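Currency Pegs and Reserve Losses: A Two-Country Model
Course project report, Mar 1, 2021

3. Method

The model follows a small open economy that fixes its exchange rate against a larger partner. The two economies are labeled Noltska (the pegging country) and Pillodon (the anchor). The central bank of Noltska holds foreign reserves and sells them whenever private demand for foreign currency exceeds supply at the official rate. The government runs a constant deficit, financed by domestic credit. Reserves therefore fall each period, and the peg ends when they reach the lower bound.

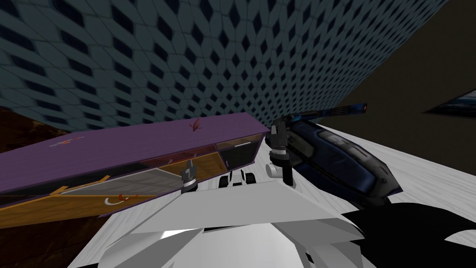 Capital mobility is set by a single parameter. At zero, households cannot hold foreign assets and reserves fall only through the trade balance. At one, any gap between domestic and foreign interest rates is closed within the period. Under full mobility the attack comes before reserves would have run out on their own. The price level in Noltska is computed from one traded and one nontraded good. The traded good is durable furniture, such as a long cabinet with a wooden front and glass panes, and its price is set in Pillodon. The nontraded good is repair work, priced at home.

4. Results

In the baseline run the peg lasts 17 periods. Raising the deficit by 2 percentage points shortens its life, and the loss in the final period is larger. The interest rate defense delays the attack only when domestic debt is low.

The comparison with the gold standard after 1929 is limited. Our model has no banking sector, and bank failures cannot feed back into reserves. The Betancur extension, which adds deposits, was coded but did not converge for all starting values.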